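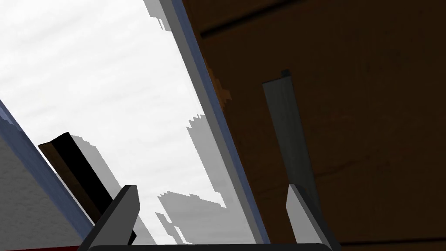 A simulation package should be judged on what it makes easy to get wrong

Sotiris Lambrakis
10 June 2020

Casska is sold as a rehearsal room for gripper work. Trelleck, the firm behind it, supplies a set of furnished rooms, a two-finger gripper with a wrist camera, and a scripting layer that records every joint position alongside the rendered view. A single seat costs 254 pounds a month. I have had one since February, on a small door and cupboard handling project at Plesbridge, and my view is that the product is good at the part it advertises least.

That part is the contact model. We ran 1,051 attempts at taking hold of a fixed upright handle and pulling. Slip at the finger pads behaved as it does on our bench: it started early when the approach was skewed, and raising the grip force moved the onset by a sensible amount. Bhardwaj, whose older package we used before, treats a pad as either stuck or sliding, and you can tune policies against that for weeks without learning anything you can use. If contact were the whole of the job I would recommend Casska and stop.

The rendering is where I part company with the sales material. Trelleck describes the wrist view as "camera ready". It is adequate for checking pose, and a person looking at it can work out where the fingers are. A network trained on it will see other things as well. 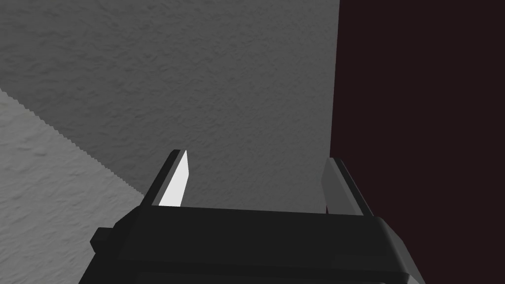
Wrist view in Casska, gripper open, facing a grey textured wall. Note the stepped edge at lower left.

Stepped boundaries of that kind matter more than they look. They are high contrast and sit along the edges of lit areas, and they have no counterpart in our real footage. Sotiris Katsaros, who did the training runs, masked them in a batch of 90 test episodes and the success rate fell. The policy had been using them as a cue for depth. Trelleck's support desk suggested turning up the shadow resolution, which softened the steps and cut the frame rate to a level where overnight runs no longer finished overnight.

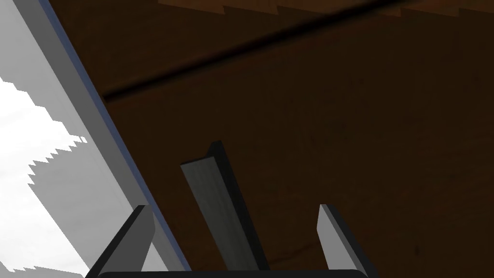

Geometry is the second complaint, and the more tedious one to fix. Fittings are supplied as separate meshes and the collision shape doesn't always follow the visible one. Long thin parts are the worst affected. The grey angled bar standing between the fingers has a flange down its right edge, and on parts with that sort of profile we found the collision shape to be a plain box, so a finger stops short of metal it ought to reach. The manual gives this one sentence. We rebuilt the shapes by hand for every fitting we cared about, and a buyer should budget for the same.

Trelleck's answer is that users who need exact shapes can import their own. True enough, but the price is justified by the supplied rooms. A buyer who has to redo the fittings is paying for walls.

My recommendation is narrow. Buy Casska for force and slip work, with vision switched off or replaced by pose data. Leave it alone if you mean to train from images, at least until the shadow edges are dealt with. The trial licence runs for 60 days and includes the full scripting layer, so check the collision shapes on your own parts first.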